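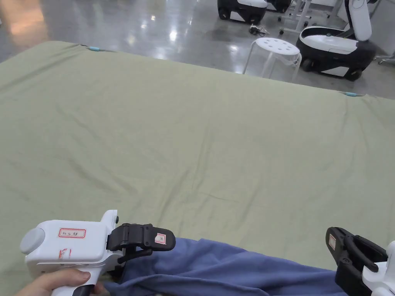
Two hand-held grippers on a navy cloth, over a clipped-down sheet. One of them has a person's hand around the handle.

Can a Machine Make the Bed Yet? What to Buy, What to Skip, and How to Fold in the Meantime

Zendstead Home Tips
Updated Nov 5, 2023

Every few weeks a reader writes in to ask if it's time to stop folding laundry and wait for the robot. My answer is still no. Keep folding.

Look at the bed at the top of the page. There are light-blue clips on the far edge of the sheet, and the jaws at the near end are up against a crumpled piece of blue cloth. The grip on the left is a person's. I'd like you to remember that hand the next time a video shows you a pair of black plastic fingers doing something clever with a towel. Find out who is holding the other end before you get out your credit card.

Why cloth is so hard

A plate is the same shape every time you pick it up. A pillowcase isn't. Drop it twice and you have two different heaps, with the corners in different places, and you find them by feel without thinking about it. You pinch a hem, feel that you have two layers when you wanted one, and let one slip. Ask a two-fingered gripper to do that and you'll be late for work.

Questions to ask about any laundry or bed-making demo

Is it running by itself, or is a person steering it? If the page doesn't say, assume a person.

Is the video sped up? Watch a clock, a pet, or anybody walking by.

Did it start from a heap? Folding a towel that is already laid flat is the easy half.

What about the fitted sheet? I have yet to see one in a sales video.

Where does it live when it isn't working? Measure your hallway first.

What's on sale

The Riser folding cabinet is $2,300 and takes shirts and hand towels, which you clip to the front one at a time. By the time you've shaken out a shirt, found the shoulders and clipped them level, you could have folded it on the bed. It won't take sheets. Skip it.

The Nyanda is a bed-straightening rig at $339, a pair of motorized rails that pull the comforter toward the pillows. It does pull the comforter. It does nothing for the sheet underneath, and if the cat is on the bed it pulls the cat. Skip that too, unless bending over a mattress hurts you, in which case it may be worth a try with a good return policy.

Sirnik sells a floor vacuum at $167 and it's the only one of the bunch I'd buy. It's dull and it bumps into chairs. But a floor stays where you put it, and that's the kind of job these things can handle. Pick up your cords first. It will eat a phone charger.

Clips for a sheet that creeps

Bed clips or suspenders cost very little and fix more bad mornings than anything with a motor.

Start with the foot of the bed. Smooth the sheet toward you from there, then do the head.

Clip the corners before the sides. If you do the sides first you'll lock in a diagonal wrinkle and have to start over.

Get a good bite of fabric, past the hem. Clips on the very edge pop off overnight.

Take them all off before washing and keep them in a jar. I found one in the dryer in April, by the sound.

Getting wrinkles out without an iron

Pull the sheet from the dryer while it's still slightly damp and put it straight on the bed. Run your forearm over it, not your palm, from the middle outward. For creases that stay, mist with plain water, tug the nearest edge, and leave the bed open until it's dry. Don't pull the comforter over a damp sheet.

Folding on the bed, by hand

Make the bed first and use it as your table. It's the right height for most people and nothing rolls off.

Lay the piece flat with the worst side up. Find two corners along one short edge and bring them to the other two. Smooth once. Fold in thirds the long way, then in half until it fits your shelf.

If the thing is in a hopeless wad, don't dig through it. Lift it by any corner, let it hang, and take hold of the lowest point with your other hand. Let go with the first. Lift again, and the next low point will usually be a second corner. People who work on laundry robots use much the same trick, and it works a good deal faster with fingers.

Fitted sheets: tuck one elastic corner inside its neighbor, do the same at the other end, then put the two pairs together. You'll get a lumpy rectangle. Put it at the bottom of the stack.

A full basket of mine takes 20 minutes with the radio on. I'll look at the machines again when one can empty that basket with no one in the room, fitted sheet included, and until then my money is going on clips and a new drying rack.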